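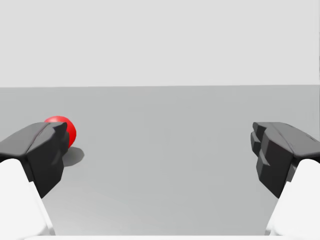
Deux doigts de pince, vue de simulation

Bonjour Masaru,

Voici notre point d'étape d'octobre pour l'épicerie solidaire de Dikthorpe, avec un peu d'avance pour une fois ! La chambre froide fonctionne enfin, après trois passages du réparateur et une facture que je te joins à part (elle pique un peu, mais elle rentre dans la ligne « équipement »). Côté fréquentation, on en est à 497 foyers inscrits, et les arrivées se font surtout par le bouche-à-oreille. 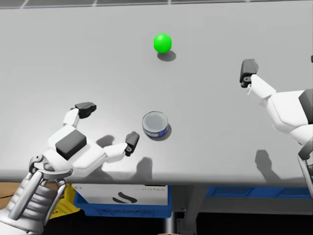
Boîte de conserve à étiquette bleue

La collecte de conserves a très bien marché devant la supérette Skestance. On manque toujours d'huile et de couches, par contre, et là je ne vois pas comment s'en sortir sans acheter. Je voudrais basculer dessus le reliquat du budget impression — dis-moi si ça te va ou s'il faut un avenant.
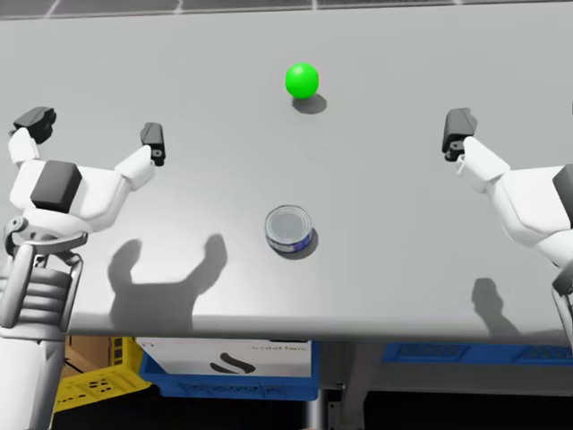
Ce qui coince

Le local, toujours. Arnulfo Ayala a visité l'ancienne mercerie de la rue Drunduvell : belle surface, mais dix marches à l'entrée, donc impossible avec les poussettes et les fauteuils. On continue à chercher. L'autre souci, c'est le logiciel de caisse, qui perd les fiches dès que deux personnes enregistrent en même temps. Nina a tout ressaisi à la main, je lui dois un gâteau au moins.

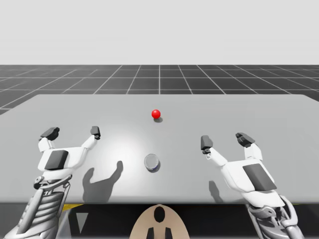 Pour les ateliers cuisine, on tourne à une quinzaine de participants par séance, et la soupe de pois cassés a eu un succès fou (on m'a réclamé la recette jusque sur le parking !). Je t'envoie le tableau des dépenses dès que la banque m'a donné le dernier relevé. Si tu peux valider l'achat d'huile avant la prochaine livraison, ça nous arrangerait beaucoup.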